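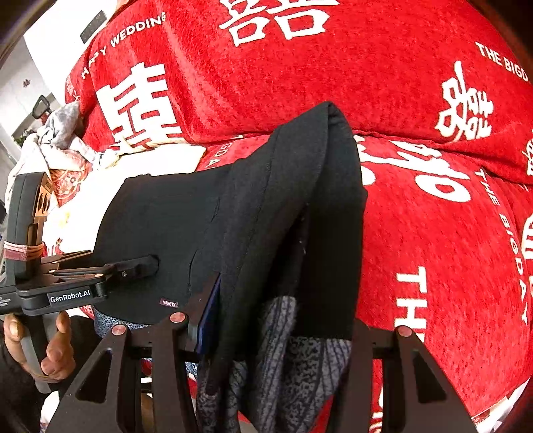 Workshop Notes: Teaching the Grippers to Fold

Hello again from the back bench! It's been a busy June, and most of my evenings have gone to clothes. Black clothes, mainly, which are the worst kind.

Quick catch-up if you missed the last issue. Dennis Mbwambo and I are putting together a small two-armed folding machine in the shared workshop on Monero Street (working name Jeltedent, don't ask, Dennis won the coin toss). Before it can fold anything, it needs examples, so we do the folding ourselves with hand-held grippers and record every go. The camera sits behind the fingers and sees roughly what the machine will see later.

I started out on a plain tabletop and that was too easy. Real laundry gets folded on beds, so now we use bedding, and the brighter the better. The red plush blanket with the HAPPY WEDDING lettering and the big double-happiness characters has become my favorite test. Black cloth against red gives you a lovely clean outline – and then you get a fold like the one at the peak here, where the inside of the garment goes so dark that the software can't tell an opening from a crease. I can hardly tell myself half the time.

The count so far is 3,000 recorded folds. I threw out 97 of them, mostly my own fumbles in the first week, so we're training on 2,903. Of the keepers, 122 have something patterned mixed in with the black, and those are the ones I'd love more of. Stripes and speckles give the tracker something to hang on to when the plain part goes blank.

On the hardware side, Þórey Bjarnason lent us her good calipers and three evenings of her time, and we finally found the slop in our linkage. One pivot hole was oversize! I'd been blaming the servo for a month. New plates are cut, and I've gone over to a softer pad compound from Brøndum that holds knits without leaving a pinch mark. It picks up lint like crazy, though, so keep a roll of tape handy if you try it.

Next up is mounting both arms on the Skodon rail and getting them to agree on where the middle is. If you have old black T-shirts or sweaters you don't need back, the bin is by the drill press. Washed, please – and check the pockets, I've already lost one finger pad to a cough drop.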